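Hair Accessories Short Course – Handout 2: Claw Clips, Barrettes and Headbands

Hi again everyone! A few of you asked for my notes typed up, so I've done that and tidied the spelling (mostly). Bring your own clips next time, even the ugly ones. I mean it.

Last time we got stuck on claw clips, so let me start there. The size you want depends on how thick your hair is far more than how long it is. Fine hair slides straight out of a big claw. I have fine hair and I wore the wrong size for 11 years, so please learn from me! Look at the teeth too. Long curved teeth that cross over each other will hold a twist all day. Short straight ones are fine for a half-up style and that's it.
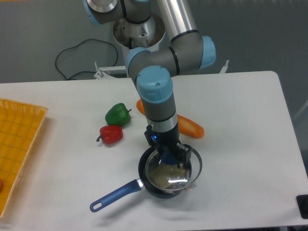 The basic twist, for those who missed it: gather everything low, twist upward until it sits flat against the back of your head, fold the ends down, then open the clip wide and catch some of the twist AND some of the hair underneath. That last bit is where most people go wrong. Maureen Wragg got hers to stay put through a whole dance class, and her hair is down to her waist.

Barrettes next. Check the clasp before you fall in love with the front. I like the Momell ones for thick hair – the bar is curved, so there's room. The flat Arwood ones are better on fine hair, and a little dry shampoo under the clasp gives it something to grip.

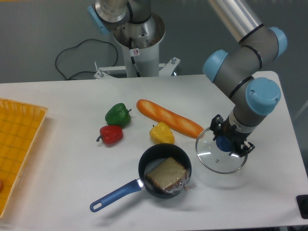 Headbands give me a headache and I know I'm not alone. Try sliding the band forward a touch so the ends sit behind your ears without pressing. Padded velvet is kinder than bare plastic. If it's still too tight, stretch it over a stack of books overnight and check it in the morning – too long and it goes floppy.

To do before we meet on 6/9/26:
Practice the twist with both hands behind you, no mirror.
Sort your clips into keep, fix and give away.
Pick 2 outfits and one accessory that works with both.

Darren Wragg has the spare handouts if you lose yours.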